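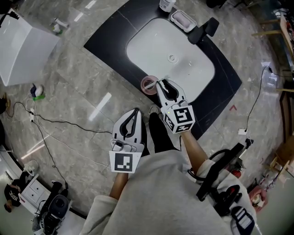
Wael Tazi
Technical editor, Trernlow Home Maintenance

Resealing the joint between a sink and a countertop

Silicone around a sink fails along the joint first. Replace the full bead; new silicone does not bond well to old.

Materials: neutral-cure sanitary silicone, a plastic scraper, silicone remover, masking tape, isopropyl alcohol, lint-free cloths. Metal blades scratch polished stone and should stay in the toolbox.

1. Cut the old bead along both edges with the scraper and pull it out in strips.
2. Apply remover to the residue and leave it for the time on the label. Scrape again.
3. Wipe the joint with alcohol. Let it dry fully. Water left in the gap is the usual cause of a second failure.
4. Run masking tape along both sides, leaving an even gap. On tight corners, use short overlapping pieces.
5. Cut the nozzle at an angle, slightly narrower than the gap. Apply one continuous bead per side.
6. Tool the bead once with a wetted finger or profile tool. Remove the tape at once, pulling away from the joint.

Keep the area dry for 12 hours, longer in a cold room. Marble and other porous stones can stain from standard silicone, so test a hidden spot for 7 days before starting.

Last revised 06/06/2022. The section on drain flanges will be added in September.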